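Towel Care and Folding: Frequently Asked Questions

Answers apply to the Fullberg hand, bath and gym sizes in terry and fleece unless a specific fabric is named. Folding questions are in the second half.

Do I need to wash new towels before using them?

Yes. New towels carry a finishing agent that makes the pile feel soft in the store and reduces absorbency. Wash once at the temperature on the label, without fabric softener, and dry fully. A second wash is recommended for dark colors.

How much detergent should I use?

Half the amount printed on the detergent box for a normal load. Towels hold more water than clothing and release residue slowly. If the rinse water is still cloudy at the end of the cycle, run an additional rinse and reduce the dose next time.

Can I use fabric softener?

Not on terry, and not on fleece. Softener coats the fiber and the towel begins to push water around instead of taking it up. To correct a coated towel, wash it twice on warm with no product of any kind.

Can light blue and white towels go in the same load?

After the first three washes, yes. Before that, wash them separately. Pale dyes transfer less than dark ones, but a white towel will show a slight gray cast before you notice any change in the blue.

My towels came out of the dryer stiff. What went wrong?

Usually one of two things: too much detergent, or a drum packed so full that the load could not tumble. Remove a third of the load and dry again on low. Hard water can also be the cause. Nasance water conditioner tablets may be used with all of our cottons, one tablet per load.

What does the weight on the label mean?

It is the mass of one square meter of fabric, in grams. Our fleece gym towel is 250. The number affects drying time and the thickness of the folded stack, so a shelf that holds a full set of gym towels will hold fewer bath towels.

What surface should I fold on?

A flat, smooth table at waist height. A bed works poorly, as the mattress gives under the hand and the creases wander. The surface should be clean and dry, with clear space on all sides of the opened towel. For the bath size, allow a table at least 39 inches deep.

How do I start with a towel that is bunched up?

Do not pull at the middle. Find a corner that is already exposed, lift it, and follow the hem with the other hand until you reach the next corner. Lower the edge onto the table and draw it toward you. The remaining folds will open as the cloth drags across the surface. Any that stay closed can be opened by lifting one layer near the edge and laying it back.

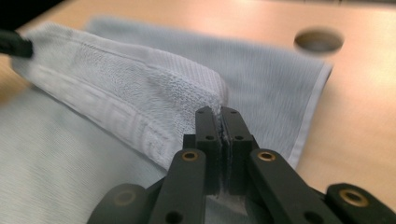
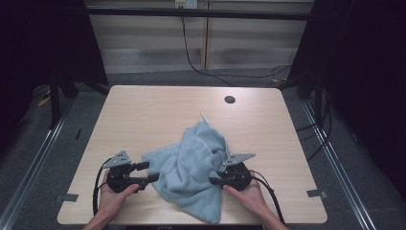
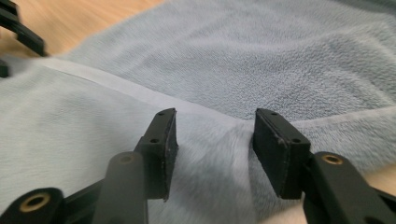

Fleece needs one more step than terry at this stage. It clings to itself, and two layers lying together can look like one. Run a flat hand from the center to each hem before making the first fold.

Which fold do you recommend for the bath size?

The long third. Lay the towel flat with a short side facing you. Fold the left side in by one third of the width, then bring the right side over it so that the long edge meets the first crease. Press along the length with the side of the hand. Fold the strip in half, short end to short end, and in half again. The finished piece has one rounded edge, and this edge faces the front of the shelf.

And for hand towels?

Same sequence, without the last fold. A hand towel folded in half twice after the thirds becomes too thick for its width and will tip over in a stack.

How do I get the corners to line up?

Hold the corner and the layer beneath it together between finger and thumb, then lift both slightly and let the rest of the cloth settle. Small errors at the first fold get larger at each one after it. If the hems differ by more than the width of the stitching, open the towel and begin again.

The towel is no longer square. Can it still be folded neatly?

Within limits. Cotton shrinks more along one direction than the other, and the woven border near each end often shrinks more than the pile beside it. Stretch the border by hand while the towel is still slightly damp. If the sides remain uneven, fold by the center line and leave the difference inside the stack where it does not show.

Should a towel be completely dry before I fold it?

Yes. Check the hem and the woven border, which dry last. Moisture closed inside a folded towel produces a sour smell within a day in a warm cupboard.

Can I stack different fabrics together?

Place terry below fleece. Fleece compresses and slides, and a heavier towel on top of it will lean. Do not alternate the two in one stack.

How high can a stack be?

Twelve inches for bath towels. Above that height the lowest towels hold a hard crease, and it is difficult to remove one without disturbing the others.

Do the Rahimi shelf dividers fit your folded sizes?

The wide divider fits bath towels in the long third. The narrow one fits hand towels only. Neither is suitable for the gym size, which should be rolled.

How do I roll a gym towel?

Fold it in half lengthwise, smooth it flat, and roll from the hem end. Keep the tension even on both sides. Finish with the loose edge underneath.

A loop has pulled out of the terry. Should I cut it?

Yes, level with the pile, using small scissors. The loops are held by the ground weave and the towel will not run. Do not pull the loop, as this draws out its neighbors.

Where do I find the care number?

On the white side label, under the fiber content. Towels marked 2309 have the revised hem and may be dried on medium. All earlier numbers are low heat only.

Fullberg Household Textiles | Page maintained by Negin Babaei | Updated 17th March | Contact us | Copyright Fullberg, all rights reserved | Back to top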